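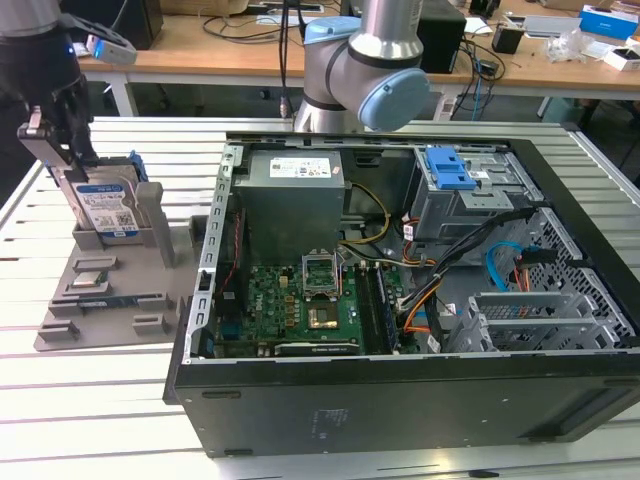

So we finally did the trip I've been going on about since last fall, and I have a sunburn on one arm only (driver's side) and a jar of fig jam that leaked all over my good sweater. Worth it!

The plan was simple enough. Fly in, pick up a car, drive up the coast to Gandano, stay put for a while, then go inland to Asach for the last couple of nights before heading home. My sister wanted beaches, I wanted old streets and food, and my husband wanted a place where he could park without reversing up a hill. Two of us got what we wanted.

The drive up is 103 miles and it took us most of a day, because we stopped for everything. There's a bakery right after the second tunnel that sells these flat onion breads straight off the tray, and we ate them standing in the parking lot with oil running down our wrists. Then a viewpoint, then another viewpoint that was pretty much the same viewpoint, then a gas station with very good coffee. I don't know why the coffee at home can't be like that. We have the same machines, don't we?

Gandano itself is small and steep. The old part sits up on the rock and the newer part runs along the harbor, and they're joined by a staircase with 253 steps. I know the number because it's painted on the wall at the bottom, I guess as a warning. There's a little bus that goes up the back way if your knees aren't up to it, and by the third day mine weren't.

We stayed at the Pension Ivanov, halfway up, in a room with green shutters and a bathroom so narrow you had to decide before you went in which way you wanted to face. I loved it. Breakfast was on the roof under a grapevine - soft cheese, tomatoes, boiled eggs, a basket of bread that kept getting refilled when we weren't looking, and that fig jam. The bed was on the hard side, and the church bells start early and mean it, so bring earplugs if that kind of thing bothers you. It bothered my sister a lot. I slept right through.
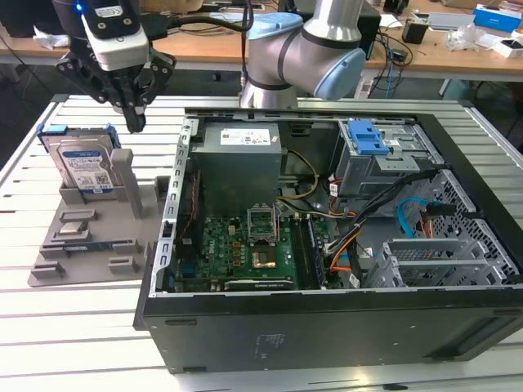 The beach everybody sends you to is the town beach, and it's fine, it's sand and it's close to the ice cream. But if you have a car or don't mind the boat, go to Fukik. It's the next cove over, all smooth gray pebbles, with water so clear I kept thinking it was shallow and then finding out it wasn't. The boat leaves from the end of the fishing pier and costs 16 each way, and you pay the captain in cash, in coins if you have them, because he sighs at bills. Last one back is at six. We nearly missed it on the first afternoon and had to run down the jetty in wet sandals with the umbrella still open.

Take shoes you can swim in. I didn't, and I walked into that sea like somebody crossing hot coals.

There's one restaurant at Fukik and it doesn't really have a menu. You go look at the fish, you point, you sit down. We had a big one between the three of us with potatoes and a bitter green thing that tasted like spinach with opinions. I asked what it was called and got a long, friendly answer that I forgot by the time the coffee came. If anybody reading this knows, please put it in the comments! I've been trying to make it with dandelion leaves and it's not the same at all.

Sunday is market day up in the old town. Get there before nine if you want cheese, and after eleven if you want a bargain on peaches. I bought a tablecloth I don't have a table for, plus two clay bowls, one of which made it home. The embroidery stalls at the top end are nicer than the ones near the steps, and the prices are a little better too. Most of the stalls are packed up by one and then the whole square turns into one long lunch.

Now, Asach. I'd read such lovely things about it, and I have to say I had mixed feelings. It's a beautiful drive, up through chestnut woods with the windows down, and the town has a handsome main square with arcades all the way around it. But we got there on a hot afternoon and everything was shut until five, and I mean everything, even the place where you buy tickets for the parking. We sat on a wall and ate crackers. Once it opened up again it was a different town, with kids on bikes and old men playing cards and a brass band practicing the same four bars in an upstairs room somewhere. The evening made up for it. I'd go back for just the evening.

The hotel there was modern and perfectly OK and I can't remember one thing about it except the air conditioning, which was wonderful.

A few things I'd do differently. I'd rent the smallest car they have, and then ask if they have a smaller one. I'd skip the second night in Asach and spend it in Gandano. I'd go in late May or in September and leave July to people who like being warm. And I'd wrap the jam in a plastic bag. My sister wrapped hers in two and was very quiet about it at the airport, in a way I could hear.

A couple of you asked about getting around without a car. There is a bus up the coast, it goes twice a day and it's cheap, but it doesn't stop at the bakery, so I can't recommend it with a clear conscience. For Asach you'd need to change at the junction and wait, and there isn't any shade.

I'll put the onion bread recipe up next week if my second try comes out better than the first one did.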